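Skonita Grasp Suite, release 2: review

Skonita is a simulated benchmark for testing whether a manipulation policy trained on one kitchen layout transfers to others. We ran it against two learned policies, Gromitier and Rulix, over four layouts with 30 episodes per layout.

Installation was uneventful. The configuration format is strict, and a misspelled field stops the run with a usable error. Scoring is less satisfactory. An episode counts as a success when the object clears the surface by 5 cm, with no penalty for a poor grip on a thin handle. Both policies exploit this.

Surface randomization is the strongest component. Gromitier lost more than 30 percent of its success rate when patterned stone replaced plain counters; Rulix, trained with heavier texture augmentation, lost little. Wrist and scene views are logged with separate timestamps, and alignment is left to the user. 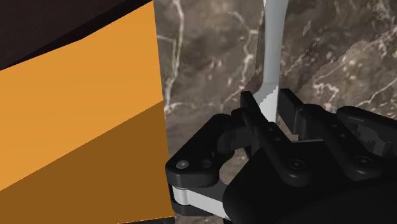 Wrist view and scene view, marble countertop layout.
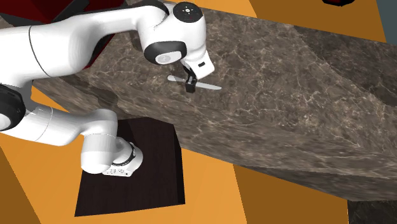

Hayat commented that the lift threshold should be a setting in the configuration file, and that results on thin objects ought to be reported apart from the rest until it is.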